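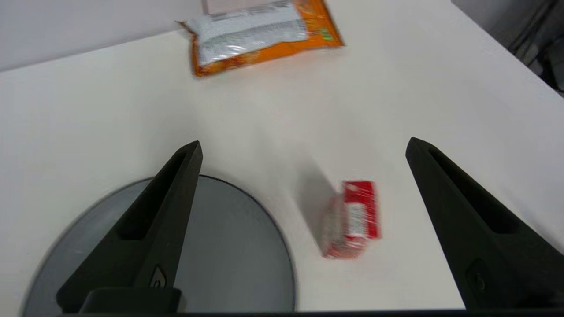
Ilham Bensaid asks whether a white tabletop that has gone yellow in one corner can be brought back, or if it has to be repainted.

The table sat by a south window for 12 years. I washed it with dish soap and then with baking soda paste, and the corner is the same color as before. A new top in this size from Okby is $837, so I would like to save the old one. I don't know what the finish is. It has a slight shine. I moved it out of the sun in January.

Marwa Hamdy
Soap won't do anything for sun yellowing. The color change is in the finish, so you can scrub all day. Try a hidden spot on the underside edge first with a little rubbing alcohol on a cotton swab. If the swab comes away sticky or white, you have paint or lacquer and you can sand and recoat. If nothing comes off, it could be a factory laminate, and then you need a bonding primer before any paint. Sand lightly, wipe off the dust, prime, let it dry overnight, then two thin coats of a water-based enamel. Oil-based white will yellow again.
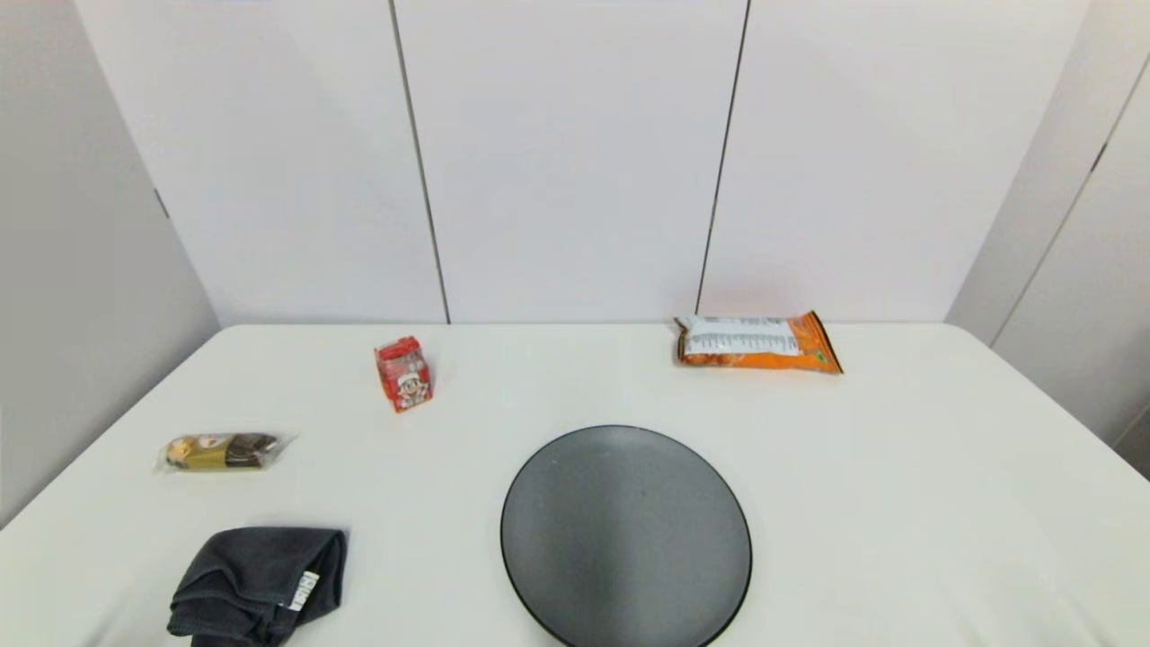 Thilini Marikar disagrees on the waiting time and says overnight is too short for primer on laminate. Mine peeled at the corners. Give it three days and keep the room warm. Don't put anything heavy on the top coat for 16 days either, even if it feels dry.

Mounir Fawzy
just put a tablecloth on it

Ilham Bensaid
Swab came back clean, so I guess laminate. Going to buy the primer in Kilstead tomorrow morning.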